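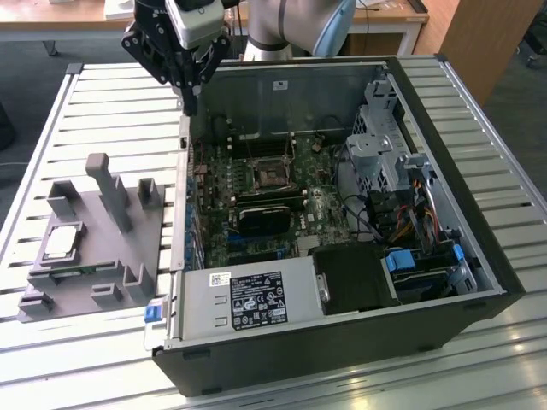 Section 2. Before you order: planning the cell and the budget

I wrote this part after buying things in the wrong order, so please read it before you fill in a purchase form!

1. Measure your biggest job first. For us that's a desktop tower lying flat with its side panel off, plus a fixture tray for the CPU and the other small parts. Lay it all out on the table you plan to use, then add a 20 cm margin on every side for the arm to come in and back out.

2. Pick the table before the arm. I like slotted aluminum – you can move a fixture in minutes and bolt it down again. My Sarkeo table cost $637, and I'd pay it again.

3. Choose the gripper by the smallest part, then check it against the deepest. Long fingers reach down past a drive cage, but they flex more when you're lining up a CPU.

Note: The Rutetti planning sheet lists the arm and the gripper on separate lines. The wrist adapter is on page 4, and I missed it completely the first time.

4. Budget for fixtures. We print ours, and I set aside $337 for filament and reprints (the first version of a tray never seems to be the last).

5. Buy spare practice computers. Old office towers are fine. Get several of the same model if you can, or you'll be redoing your fixtures for each one.

Caution: Unplug every practice computer before it goes on the table, and leave the power supply closed. Never reach into the case while the arm is enabled.

6. Ask for a delivery date in writing. Farquharson quoted us September for the arm and Gistness had the controller ready well before that, so it sat in its box. Once you have both dates, go on to Section 3.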